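Chapter 9

Verifying Arms Agreements

9.1 Why verification comes first

A treaty that limits weapons asks each party to give something up. A government that scraps its missiles or closes a plant wants to know that its neighbor is doing the same. Verification is the set of methods used to find out. It includes the counting of declared items, visits to sites, the study of records, and the collection of samples for testing in a laboratory.

Students often assume that the hard bargaining in an arms negotiation is over numbers. In many talks the numbers are settled early. What takes months is the question of who may enter which building, how much notice they must give, and what they may carry out with them.

This chapter follows one set of talks from start to finish, the talks between Prasine and Skerkoto over their shared border zone. The two states had fought a short war and had kept artillery and chemical stocks near the border ever since. Neither had much reason to trust the other. Their agreement ran to 44 articles, and more than half of them dealt with inspection.

9.2 Declarations

Most agreements begin with a declaration. Each side lists what it holds and where it keeps it. The list becomes the baseline, and every later inspection is measured against it.

Prasine declared 1218 artillery pieces and 700 tons of chemical agent. Skerkoto declared more artillery and no chemical agent at all. The second claim caused trouble at once. Prasine's intelligence service had told its cabinet for years that Skerkoto kept a stock at Foltisness, a port town with a large fertilizer works. The service had satellite photographs and the account of one former employee. It did not have a sample.

A declaration of zero is hard to check. If a state says it has ten storage sites, inspectors can visit ten sites. If it says it has none, they must decide where to look, and the state can object to every place they name. Negotiators call a visit to an undeclared place a challenge inspection, and the rules for it are usually the last part of a treaty to be agreed.

9.3 The inspectors

The two governments could not agree to be inspected by each other. They accepted a neutral team under Eoin Keane, a former army engineer who had spent most of his career on the disposal of old munitions. His deputy, a chemist named Ó Néill, ran the sampling program.

The team worked under three limits. It had to give a day's notice before any visit. It could take samples only with an official of the host state present. And every sample had to be split, with one part left behind so that the host could run its own tests. The last rule slowed the work, but both sides had asked for it — a result that only one laboratory can check is easy to deny.

Keane's first report, dated 2018-04-07, confirmed the artillery figures on both sides. On Foltisness it said only that access had been partial and that the team would return. Newspapers in Prasine called this a failure. Members of the opposition demanded that the government withdraw.

9.4 Evidence and confidence

An inspector's report and an intelligence estimate are different kinds of document. The estimate is a judgment, often drawn from sources that cannot be named, and it is given with a level of confidence. The report states what the team saw, measured, and was refused. A cabinet may have both on the table when it meets, and they may not agree. 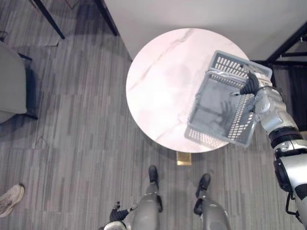

Prasine's cabinet met in December with exactly this problem. The intelligence service still held its view with moderate confidence. Keane's second report described full access to the fertilizer works and no trace of agent in any sample. The ministers had to decide how much weight to give each one, and the next section looks at the options they were offered.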